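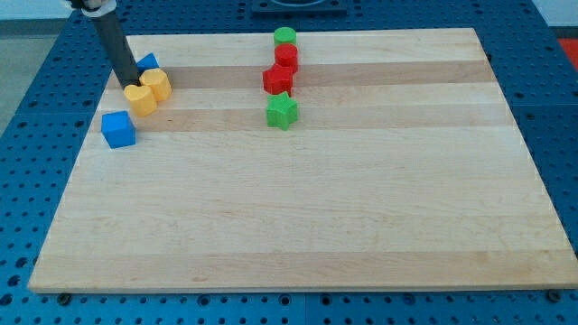

Position sizing after a volatility change

I trade two instruments at the moment, a crude oil contract and a currency pair, and I keep the rules for both in one text file. In February I changed the sizing section of that file for the first time in a long while. These are my notes on the change, mostly so I can find them later.

The old rule

The old rule was a fixed stop. Every crude trade got a stop 100 ticks from entry, and size was whatever number of contracts kept the loss at that stop under my limit per trade. It is easy to compute and easy to check. The trouble is that 100 ticks means one thing in a quiet month and something else when the daily range doubles. In a wide market the stop sits inside ordinary movement, so I was getting taken out of positions that later went where I expected. In a narrow market the stop was so far away that a trade could be plainly wrong for days before the rule said so.

Average true range is the usual fix. I had avoided it on the grounds that it adds a parameter, and I already had more parameters than I could defend.

The new rule

The stop is now a multiple of the 20-day average true range, measured at the prior close. The multiple is 3 for crude and the same for the currency pair. I tested other values and the results between two and a half and three and a half were close enough that I took the round number. If a system only works at 2.7, I don't want it.

Size follows from the stop:

Contracts = risk per trade / (stop distance x value per tick), rounded down.

Distance is in ticks. Rounding down matters more than it looks in a small account. With a wide stop the formula sometimes returns less than one contract, and then there is no trade. I skipped four entries in the test period for this reason. Two would have been winners. I left the rule alone.

The size is fixed at entry and I do not recompute it while the position is open. I tried a version that trimmed as volatility rose, and the extra commissions ate most of the benefit.

Testing

The test used daily bars and produced 200 trades across both markets. That is a thin sample and I treat it as one. I compared the old and new sizing on identical entries and exits, apart from the exits caused by the stop itself. Net profit was slightly lower under the new rule. The deepest drawdown was noticeably smaller, and the losing trades were much closer to each other in size, which was the main thing I was after.

I ran it first in Nalow, which I have used for years, and then again in Stilen as a check. The two disagreed on eleven trades. I traced this to the first bar of the average: Nalow seeds it with a simple mean and Stilen starts from the first true range and smooths from there. After enough bars the difference disappears, so I now discard the start of every series before counting anything. Orla Kinsella wrote to me with the same observation about a different indicator, and her suggestion of exporting the raw values and comparing them line by line saved me an evening.

Slippage was set at one tick per side for crude. That is optimistic around inventory reports. I don't hold new entries through those, so the effect should be small, but I have not measured it.

Still open

Gaps. A stop order is not a guaranteed price, and a sizing formula that assumes the stop fills where it sits will understate the loss on a bad open. The file has a line that says "add gap allowance" with no number after it.

Correlation. Both positions can be the same dollar trade under different names. For now I cut the second position in half if both point the same way – crude, I admit, and not tested.

My broker, Kavanagh, changed its overnight margin schedule while I was writing this, so the maximum size table needs redoing before any of the above goes in at full size.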